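Monday, late

Feet up, tea going cold, and I have finally sorted the clothes. All of them! Well, all of the ones that were on the chair, which by last night had stopped being a chair and turned into more of a hill. It's May and I've still had winter things out, because every time I put a sweater away we get one of those mornings where you can see your breath, and then I'm on my knees digging in the bottom drawer again before coffee.

So I started after lunch. The plan was simple: everything goes on the bed, and nothing leaves the bed unless it's folded. I've tried doing it from the floor and my back won't have it anymore. The bed is the right height and it has that nice big spread on it, the blue one with the patches, which I bought when we moved in and have never once regretted (Gumaro calls it the aquarium). White leaves on one part, yellow fans on another, little dots in a grid. I could look at it for an hour, and this afternoon I more or less did.

The only trouble with the spread is that it makes me notice every bit of fluff on anything dark. On the closet shelf a black thing is just black. Put it down on all that blue and out come the specks. 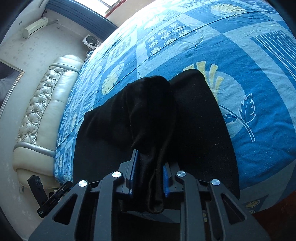
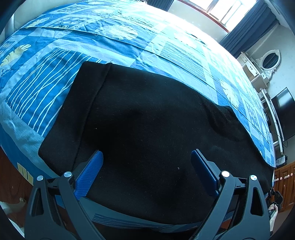

I went looking for the lint roller and of course it was down to the cardboard. There was supposed to be a refill in the hall cabinet. There was not a refill in the hall cabinet. There were 3 half-used rolls of packing tape, though, left over from the move, so I wrapped some around my hand sticky side out the way my mother used to, and it did fine. A bit loud. I kept sticking to myself.

Then the folding, which I like more than I let on. I do sweaters in thirds, sleeves in, bottom up. T-shirts I roll. Anything soft and slippery I fold big and lay flat on top, or it slides out of the pile and takes its neighbors with it. Gumaro folds everything in half and then in half again, whatever it is, socks included, and I've stopped redoing his. Mostly. I redid two.

He came in around four to ask if we still had the receipt for the Jirkero shelves, saw the bed, and backed out again. I yelled after him that it was in the kitchen drawer with the batteries. It wasn't, it was in my coat pocket, which I only found because I was checking pockets. Also in pockets: a grocery list from some time in the winter (leeks, stamps, "the good rice"), a button that belongs to nothing I own, and a Totinura bus ticket folded so small I thought it was gum.

The giveaway bag is full and tied and by the front door. I was tougher than usual. The brown cardigan went in -- I know, I know, but the elbows are gone and I only ever wore it to take out the trash. The striped dress went in, came out, went in again. My sister can have first look on her way through, and then whatever she doesn't want goes down to the shop on Jaramillo, the one with the bell that never stops ringing after you open the door.

The winter stuff is in the two canvas boxes, on the top shelf, with a bar of lavender soap in each. I bought the soap at Polum ages ago for guests, and we've had no guests who wash, apparently. Everything smells like somebody's grandmother now and I'm very happy about it. I left one thick sweater out in case of another cold morning. Fine, two.

I'd meant to do the shoes as well, but by then it was getting on for six and I hadn't thought about dinner, so the shoes are still in their heap behind the door. We had eggs and the end of the bread. Gumaro ate standing up, reading the shelf instructions, and told me there's a screw missing already.

Tomorrow: lint roller refills, call about the shelves, dig out the summer sandals and see if the strap held. And I want to take the spread out on the line if it's dry, it could do with some air. I sat on the edge of the bed for a while after everything was put away, just because there was room to. The chair has one jacket on it. It's Gumaro's.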